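Staranwood bench notebook, June
Last updated: Tuesday, 4:40 pm

We use cookies to remember your login and page settings. By continuing to read you accept this.

Wet sorting, second session

Present: me (Darragh), Elīna, Yu-ting. Gaetano in after lunch.

The chore as written on the whiteboard: pick up the net, get the toy fish out of the water, pink fish to the pink bucket, green fish to the green bucket, net down, done. A four-year-old does this for fun in the bath. I wanted it on the list exactly for that reason. If we are going to keep telling people that the arms are nearly ready to drain pasta or skim a parts washer, they ought to manage a shallow tray of water with both hands free and all day to do it.

Pakitia's pitch deck is still pinned up by the door, the one with "kitchen ready" on the cover. I asked Elīna to leave it there. Their clip has one long take of a colander and then a cut. I'd like to see what is in the cut.

Setup same as last time except that the buckets moved closer to the right end of the tray. Elīna driving, Yu-ting on the log. Water kept low so that the net can reach under a fish without the jaws going in.
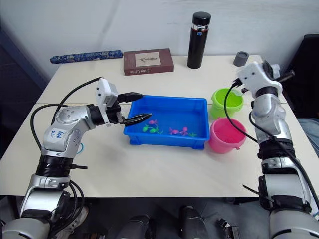
Runs

11 attempts, not counting the two where I bumped the table. Clean ones, meaning every fish in its own bucket and no hand from us: one. It took 86 seconds. I then did it myself with the same net and didn't bother with the stopwatch.

What goes wrong, in the order it annoyed me:

Getting the net out of the jaws' habits. A thin handle between two flat fingers can swing. The grip is firm enough in one direction and close to useless in the other, so as soon as the hoop meets water the whole net wants to roll. Elīna corrects for this by turning the wrist early, which works for her. I have not seen a policy do it on its own and I don't expect to this month.

Chasing. The fish float, so pushing the hoop at one sends it away. A person comes in from underneath or pins it against the wall of the tray. The learned runs go straight at the thing every time. Run 6 shoved the same pink one along the wall until I stopped it. 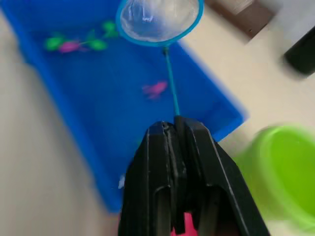
Then there's seeing. Yu-ting's point, and I think she is right, is that the wrist view is at its worst just when it's needed. Shiny mesh, shiny water, everything moving. She went through the log and the fish detector drops out over and over on the approach. Line 2355 is a good place to start if anyone wants to look; it reports an empty tray in the middle of a scoop. We could train on more of it. Gaetano says 2000 more demonstrations would fix the scoop. He said that about towels too (see April, and please do look at the towels).

Fair is fair, the release over the bucket was better than I expected. Turn, small shake, fish drops. I had that down as the hard part.

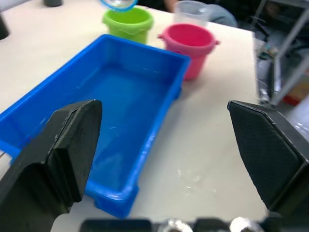 Drips are the bit we never score, and for a household job they ought to count for as much as the fish. Every trip from water to bucket carries some water with it, and the success box on the sheet says nothing about where it lands. Look at the tabletop by the tray in the wrist view, the white part toward the right: a few small wet spots or smudges, and no one would call that a flood. On a kitchen counter, fine, but then somebody has to wipe it, and that somebody is me with a paper towel. I'm adding a column, "surface dry afterward, y/n". Jarlath thinks it's petty. He doesn't clear up.

Also for the sheet: who refills the tray and puts the fish back between runs? We do. Reset time per run was longer than the run itself on most of them and it never turns up in a chart. Breathnach's report on shop-floor skimming leaves it out as well, as far as I can tell, though I only read the summary.

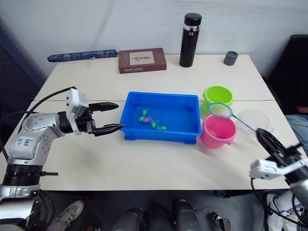
Net in the right gripper, hoop above and between the two buckets.

Left arm

Question from Yu-ting: what is the second arm for? On the net runs it mostly waits. I'd like it to steady the tray or block a fish from drifting off, the way you would use your other hand without thinking about it. Elīna tried the blocking once near the end and it helped. Needs trying properly before I write it up as anything.

Where I stand

No change. Slow, supervised, with a person handling the setup and the wiping: yes, it can do the chore. Left alone with it: no. I'm going to tell Ukotport the same when they ring, and they can decide whether the word "autonomous" stays in their leaflet.

To do
– tape or a rubber sleeve on the net handle, see if the roll stops (Elīna)
– dark net instead of the pale mesh, if the pet shop has one (me)
– pull the dropouts before and after line 2355 (Yu-ting)
– new column on the score sheet (me, today)
– Gaetano to put his 2000 in writing with a number for what it should buy us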